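Ikell grasp-width filter
README and data card

What it is

Ikell is a small Python package that reads wrist-camera recordings from hand-held grippers and guesses how far the fingers are open in each image. It writes one number per image and a confidence score. A second pass, called Uto, marks the stretches where the fingers are probably closed on something. That's all it does. It does not plan or control anything, and the name of the repo used to promise more than that, so we changed the name.

Why we bothered

The usual claim is that a policy trained on hand-held demonstrations will sort out the gripper signal by itself if you feed it enough. Maybe so. We had 648 recordings and it didn't. The Nandetti planner kept opening the fingers early, and when we plotted the width labels we found they jumped about whenever the fingers bent around something soft. The old labels came from the distance between the mounting plates. With flexible fingers, the plates can sit well apart while the contact strips are already pressed against the object.

So Ikell tracks the strips and treats the plates as a fallback. This is better. Whether it is better enough to matter downstream is a separate question, and we'd rather you tested it than took our word.

What's in the data

648 recordings, all on tabletops, all with one wide-angle lens and one type of finger. Objects are household things and toys. 21 of the recordings are held out for testing. Those 21 were labelled by hand by two people, who disagreed more often than we'd like on the exact moment of first contact. Where they disagreed we kept both marks and scored against the nearer one, which flatters our results. You can turn that off with strict_contact: true.

Results

On the held-out set, Uto puts the start of a grasp within 3 images of a hand label 88 per cent of the time. Please don't quote that number without the next few sentences. The test recordings come from the same rooms as the training ones. The same hands held the tool. We have not tried a second lens. Anyone who has watched a perception score fall over in a new building will know what to expect.

Known problems

Glossy objects throw reflections onto the strips and the width drifts.

Objects close in colour to the fingers confuse the segmentation step. Setting finger_hue by hand helps, until the lighting changes.

Rounded objects are the hard case. The fingers curve with them, contact spreads along the strip, and there is no single width to report. We report the narrowest point. It's a convention, and you may want a different one.

Background clutter matters more than it should. Rows of clear drawers and stacked boxes are full of straight edges, and the fallback is fond of straight edges.

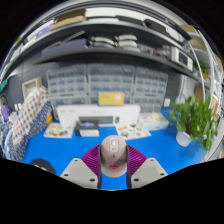 Edivaldo Batista disagrees with the fallback altogether, and wrote on the issue tracker that a filter which quietly swaps to a worse signal is harder to debug than one that returns nothing. He wants it off by default and a gap left in the output. We think he's probably right. Nandetti can't read gaps yet, so for now the default stays and every fallback value carries a flag in the source column. Check that column before you train on anything.

Running it

Install from the repo root, copy config/default.yaml, and set your lens calibration. Skip the calibration and you will still get numbers. They will look fine and be wrong near the edges of the view.

The Dawber loader reads the output directly. Older Dawber versions drop the confidence score with no warning, so check your first file by eye.

The nightly test run goes every Thursday now instead of every night, which makes the name silly, but the script paths depend on it.

Not suitable for

Force estimates. Slip detection. Any safety function at all. Deciding whether a grasp succeeded – closed fingers only tell you the fingers are closed.

Contributing

Failure cases are more use to us than new features. Send the recording, the config and the width plot. If you have a second lens type with hand labels, open an issue first so we can agree on where contact starts.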